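4.2 Self-reported bedroom conditions

Much of the case for heavy curtains as a sleep aid rests on questionnaires. The Turndale survey, which is still quoted in retail leaflets, asked 311 adults whether their bedroom was "dark enough" and then compared their answers with how well they said they slept. Both answers came from the same person, on the same form, often in the same sitting. A respondent who had slept badly that week had every reason to mark the room down as well. We do not think the result tells us much about curtains.

The later work by Meireles is more careful, but it has a difficulty of its own. Light was measured at the window and not at the pillow. In a small room the two may be close. In a long room, or one where the bed stands side-on to the window, they can be far apart, and the paper gives no floor plans. Of the 43 households that began the study, 40 returned a second set of readings, and the three that dropped out are not described at all.

Our own visits in Rarden were meant to fill part of this gap. We went to 12 homes in May and noted the type of curtain, its colour, whether it was lined, and how near it hung to the bed. The first thing we learned was that the word "curtain" on a survey form covers too much. Some were thin summer cloth and some were heavy winter pairs. Others hung beside or behind the bed and did more to soften the look of the room than to darken it (Figure 3). A householder asked to tick "curtains: yes or no" would tick yes in every one of these cases. 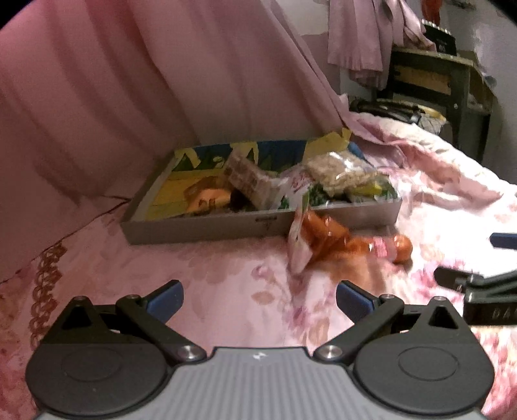
Figure 3. Pink curtain hanging behind a bed with a floral bedspread.

4.3 Colour and lining

The Waltex grading scheme sorts curtain cloth by colour first and lining second. We can find no good reason for that order. A pale cloth with a proper lining may well stop more light than a dark one without - and yet the scheme would place it lower. The notes that come with the scheme refer to "common experience", and no readings are offered.

We therefore recorded lining separately and left the grades out of our tables. Readers who wish to compare our results with earlier work will find this a nuisance. It also means that our sample is split into very small groups, and we would not want anyone to lean on the differences between them. Householders were often unsure whether a curtain was lined until they turned back the hem, which casts some doubt on any survey that simply asked them.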